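Swapped the fingers on the arm again and I have opinions. Thread, because Randi Skjelbred asked and I can't keep anything short.

Contenders: the stock Grallamico two-finger set and the longer Onstead ones Dwayne Oyelaran talked me into back in September. Same arm, same controller, same play kitchen stuff on the table.
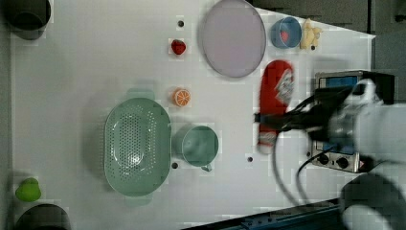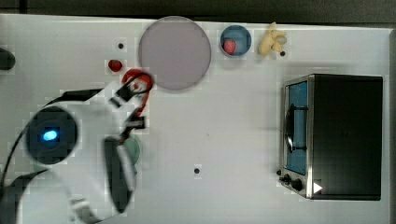

Test table from two views, black gripper, plate and strawberries and all

Rigid things are boring now (good boring!). Mugs, toy fruit, whatever. Both sets went 40 for 40 and I stopped logging them.

Soft stuff is where it gets fun. Grallamico dropped the oven mitt 4 times in 100 tries. Onstead dropped it 3 times. So yeah, basically a tie, and I spent a whole evening on it — worth it??

Where Onstead wins for me is reach. I can come in at a flatter angle and the wrist stays clear of the plate. Where it loses: longer fingers flex, and you feel it in the force readings right away.

Also tried the Doucet controller for an afternoon. Smoother stops, awful menus. Went back.

Stojan Babić wants me to try softer pads before I pick a winner — fair. If anyone has a set that fits the Onstead mount, my DMs are open.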